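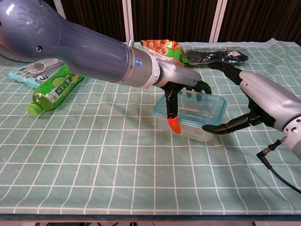
Clear box, light blue lid. Snacks behind it, on the green grid cloth.

Seswood food container, rectangular, blue lid — 8 Oct 2020

Bought 2 of these for snacks and leftovers. Quick review, dinner's on in a minute.

Good stuff first. You can see into it. Sounds dumb but my old ones were solid white and I lost half a pepper in one til it was soup. Walls on these are see-through enough that the pattern on the tablecloth comes right through. Lid is tinted a little, still fine.

Size: a sandwich and some grapes, or most of a bag of chips if you don't mind a few broken ones. Not soup for a family. Stacks ok, the raised rim on the lid keeps the one on top from sliding off.

Lid is stiff. Really stiff the first week. My mother-in-law Melahat gave up and used a plate. Loosened up after maybe a dozen washes, now it's one push per corner. Chips left in it overnight were still crunchy at lunch. Four days, not so much.

Dishwasher — top rack only. I put one on the bottom by accident and the lid has a slight bow in it now. Still closes, have to lean on it.

Tomato sauce stains. Of course it does. Baking soda got most of it out, there's a orange line near the bottom that's never leaving.

Paid 8 dollars each at Drosedgate. The Clivwood one next to it was 14 and has the clips on the sides, which I hate, they snap off. Had a Clivwood before, both clips gone by December.

Would I buy again, yes, for dry stuff and lunches. If you want somthing for the freezer get a different one, lid gets brittle feeling in there and I dont trust it.

4 stars. Would be 5 if they sold the lids seperate.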